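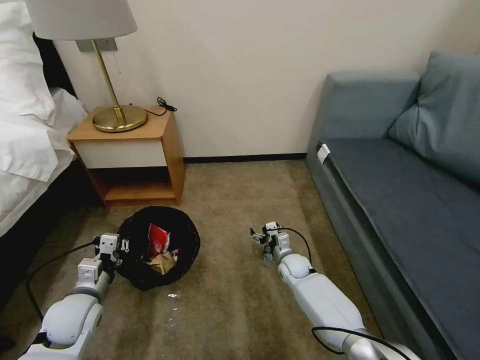
Prosser Local History Board > Clubs, Pubs and Societies > The Roststead social group, when did it start?

harkach_hal
I'm trying to pin down the early years of the Roststead group, the gay and lesbian social that met above the Loltitz Hotel before the upstairs was turned into a carvery and then, mercifully, back again. The council's heritage page says it was founded as a branch of the Harkach group. My uncle went for years and maintained until his dying breath that Roststead came first and Harkach pinched the idea, along with the tea urn. Does anyone have paperwork, or am I relying on the urn?

tramstop9
Harkach first. It's in every newsletter index I've looked at. Roststead shows up as "our friends down the line" in a November issue and gets its own column the following autumn. Sorry to your uncle.

Razia Bugti
The newsletter index was compiled in Harkach, by Harkach people, from a box kept in Harkach. I'd give it the same weight I give my brother's account of who broke the window.

I catalogued the Roststead papers when they came to the library. There are 139 items, most of them flyers, and a minute book that starts on what it calls the "fourth ordinary meeting". The first three pages have been cut out very neatly. So there was a group meeting before the book we can date, but how long before is anyone's guess. Could be three months, could be three weeks if they were keen.

tramstop9
Or three meetings in one night, if the bar was open.

Razia Bugti
Having read the minutes, I can't rule it out.

oldlinesman
I was at the Loltitz most Friday-ish nights, whenever the shift let me, and what I remember is that the two groups weren't talking for a good stretch of it. There was a coach trip to the coast. Harkach booked the coach, Roststead filled it, and 33 people turned up for a vehicle that did not hold 33 people. Words were had at the depot. For a year afterwards you had to pick a side, which was awkward for those of us who'd been left standing on the kerb with both lots.

harkach_hal
This is the best thing I've read all week. Was the urn on the coach?

oldlinesman
I couldn't swear to the urn.

Haris Baloch
I wrote the heritage page, so I suppose I'd better put my head up. The "branch" wording came from a grant application Harkach sent in years later, where they claimed 472 members across both towns. I took it at face value. I've been told since that the figure included anyone who'd ever signed the visitors' book, and the visitors' book included Elvis, twice.

I still think Harkach was earlier as a proper organisation with a bank account. If we're talking about people in a room having a drink and a natter, Razia may well be right.

Razia Bugti
People in a room having a drink is what the group was for, Haris. The bank account had $2 in it.

tramstop9
A bank account is still a bank account. By your standard the Loltitz darts team was a political movement.

oldlinesman
You never met the darts team.

Haris Baloch
All right. I'll change the page to say the groups were "closely connected, with the order of their founding disputed". If somebody turns up those three pages I'll change it again. Colour scans preferred, please, the last lot I was sent looked like they'd been photographed through a sock.

harkach_hal
"Disputed" will do me. My aunt has a suitcase of his stuff in the garage and I'm over there next month, so I'll have a dig. She says it's mostly bow ties.

Razia Bugti
Bring the bow ties in as well. We've got a display case going spare.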